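Section 9. Setting out the kitchen worktop

This section applies to all furnished flats at Porkley in which the kitchen has a stone worktop and a tiled splashback. It should be read together with Section 2 (Electrical items). The person preparing the flat is referred to throughout as the attendant.

9.1 Before starting

1. Clear the worktop completely and wipe it from the back edge to the front. Do not use vinegar, lemon juice or any descaling product on marble.
2. Dry the surface with a clean cloth, including the joint between the worktop and the tiles.
3. Check each canister lid for a firm fit. Lids that lift freely should be set aside and reported to Sandra Dunmore at the Plorkham office.

Caution: Acid leaves dull marks on marble which cannot be wiped away. Any existing marks must be entered on form 619 before the flat is handed over.

9.2 Placing the items

4. Place the toaster oven and the slot toaster on the left-hand side. The door of the toaster oven must be able to open fully without touching the chopping board.
5. Stand the canisters and jars in a single row against the tiles. Dry goods in daily use go in the clear canister.
6. Place the utensil crock at the right-hand end of the row, with the spoon handles clear of any shelf above.
7. Lay the bamboo board in the centre of the worktop. A small dish may be left on it.
8. Set the tray to the right of the board and put the plate on it. Display fruit is to be used in place of fresh fruit between lettings.

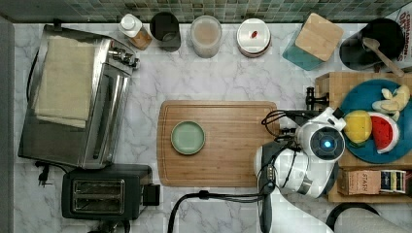

Where the worktop is shorter than the standard length, the tray may be omitted, but the board should stay in the centre so that there is a clear working area on at least one side of it.

Note: Display fruit should be washed in warm soapy water at each change of tenancy and dried before it is returned to the plate.

9.3 Cords and heat

9. Leave both appliances unplugged until the tenant has moved in. Cords must not pass beneath the board or hang over the front edge.
10. Remove any towel or cloth from the top of the toaster oven before it is switched on.

Warning: The top of the toaster oven becomes hot in use. Allow roughly 31 minutes for it to cool before covering it or moving it.

9.4 Sign-off

The completed form is to be initialled by the attendant and passed to Efe Ogundipe. Missing items are replaced from the Drirniden store on request.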